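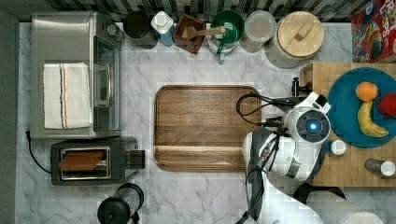 A morning at the Sopacua open kitchens, Stumton

I have been meaning to go to one of the Sopacua open days for ages, and on June 22, 2023 I finally got myself on the early train to Stumton and went. What a lovely morning! If you like poking about in other people's kitchens (and I do, far more than is polite) you should put your name down for the next one.

Sopacua is a workshop and showroom in the old dye works by the canal. They plan and fit small kitchens, and twice a year they open up the whole building, upstairs and down, so that anyone can wander through. Entry was free but you had to book a slot. Mine was the first of the day, which meant good coffee and hardly a queue for anything.

The ground floor

You start in the stone store, where the worktop slabs stand on edge in racks like enormous books. There are samples to handle, and a long bench where they let you have a go at polishing an offcut. I was hopeless at it but came home with a coaster. Next door is the joinery shop, all sawdust and radio, and I could have stayed there for an hour watching drawers being glued up. They talked us through dovetails very patiently and answered a lot of questions from the back about soft-close runners.

A leaflet in the corridor said the building dates from the dye trade and has 2306 panes of glass in it. I pity whoever cleans them.

The breakfast counter

Upstairs are the kitchens themselves, and the one I kept going back to was the breakfast counter. The top is white and grey marble, with light and dark grey tiles behind it, and it is set out the way a kitchen looks when people are up and about. There was a browned slice of bread in the toaster, and a stripy-edged tea towel folded over the stainless steel toaster oven. A bright red cereal box stood in the corner with cartoons on it. I loved that. So many showrooms give you a bowl of lemons and leave it there.

I spent a good while on the row along the back. The canisters don't match at all, one black, another a cloudy sort of white, and then there is a big glass jar with a pale wooden lid and a neat little square-ish knob. The green crock with a green spatula in it was my favourite thing in the room, and I have since been looking for one like it, without luck so far. Everything is pushed back against the tiles so the middle is left for the wooden chopping board, and it made me want to go straight home and clear my own worktop. Mine has a bread bin, a fruit bowl, a radio and usually the post.

I also liked having the toaster and the oven both down at one end. At home ours are on opposite sides of the sink and I am forever walking crumbs across the floor.

Other rooms worth your time

The Stomow room is a galley kitchen for narrow flats, with a fold-down table and very clever shelves over the door. I'm not sure I could cook Christmas dinner in it but I would happily try. The Ferkico larder is the opposite, a walk-in cupboard with slate shelves and room for a year's jam. There was a proper crowd in there and a lot of sighing.

Lunch was soup and rolls in the yard, and the sun came out for it.

Getting there

Stumton station is a short walk away along the towpath, flat all the way. Bus 101 stops at the gates if you would sooner ride. There is a lift to the upper floor, and the toilets are by the joinery shop. Bring a jumper, as the stone store is chilly even in summer.

The next open day is in February and booking is already up on their noticeboard page. I've put my name down, and I'm bringing a tape measure this time.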